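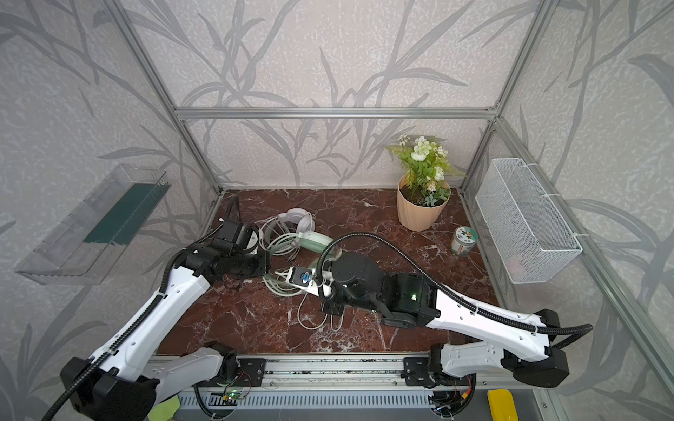 Two robot arms in a workcell, with cables on the floor.

Sarnthorpe ice jam flood

The Sarnthorpe ice jam flood was a winter flood on the lower Stenda River that began on January 19, 2019, and put much of the town of Sarnthorpe under water for 46 hours. It is sometimes called the Bravo flood, after the Bravo Street bridge, where the jam formed. Residents of Bravo Street have objected to this name, on the grounds that they were wet enough already.

Background

Sarnthorpe stands on a low bend of the Stenda, a site chosen by its founders for the flat land and easy access to the river. The river has enjoyed equally easy access to the town. Spring floods are common and most older houses near the bank have their furnaces on the ground floor, or on bricks. Winter floods were thought unlikely, and the town's emergency plan dealt with them in a single paragraph that referred the reader to the chapter on spring.

A hard freeze in the weeks before the flood left thick ice on the slow water above the bend. It was followed by a sudden thaw with steady rain. The ice broke up in large sheets, travelled downstream and came to rest against the piers of the Bravo Street bridge.

The flood

Water first came over the bank behind the curling club shortly before supper. A bonspiel was in progress, and play went on for one more end. The lower streets filled through the storm drains soon after, which meant that several people who were watching the river from their front steps were flooded from behind.

The town ordered 500 residents to leave their homes. Most went to the campus of Sarnthorpe College, on the hill, where the gymnasium was opened as a shelter. Iñaki Iglesias, then the college registrar, kept the list of arrivals on the forms used for late enrolment, these being the only ones to hand. A number of evacuees received reminders about unpaid tuition the following autumn.

Two of the three road crossings were closed. The remaining one, the old rail bridge, was narrow and carried traffic in one direction at a time, under rules that each side of the river remembers differently. There were no deaths. Damage was heaviest along the waterfront, where ice was pushed into gardens and through the wall of the Zurkeo bakery. The bakery's ovens survived, and its sign was later recovered from a field in the next township.

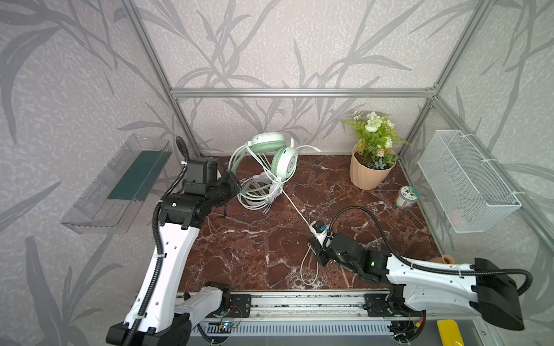 Why didn't the town just blow up the ice?
Blasting was considered and dropped, as the jam was resting against the bridge and a charge big enough to move one might well have moved the other. The town brought in excavators with long booms and worked at the ice from the bank until the river found a way through.

Aftermath

The water fell quickly once the jam let go. The ice in the streets did not, and had to be broken up and trucked to the fairgrounds, where the pile was still a feature of local conversation in April. The curling club reopened the next season on a raised floor. The unfinished bonspiel was awarded to the rink that had been leading, a decision that produced more letters to the town office than the flood itself.

A review of the response praised the shelter and was cooler about the warning siren, which had been tested faithfully for years and was found to be on the same circuit as the first street to lose power. It has since been moved uphill. The emergency plan now has a winter chapter.

Bravo Street bridge was replaced by a single span with no piers in the water. Its opening was postponed on account of high water. 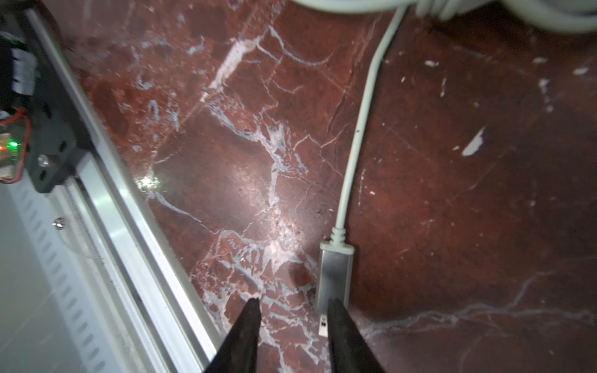

A white cable and its connector on a red marble floor.

In memory and culture

The college library holds a collection of recorded interviews with evacuees, gathered by the local historian Maite Ibarra. They disagree on most points, including the time, the depth of the water and who brought the accordion to the gymnasium. Ibarra's catalogue lists the accordion under unresolved matters.

A brass marker on the post office wall shows the highest level reached by the water. It was first installed too low, at a height agreed on by several witnesses, and was moved up after someone produced a photograph.

See also

Ice jam
Stenda River
Sarnthorpe College
Floods of the lower Stenda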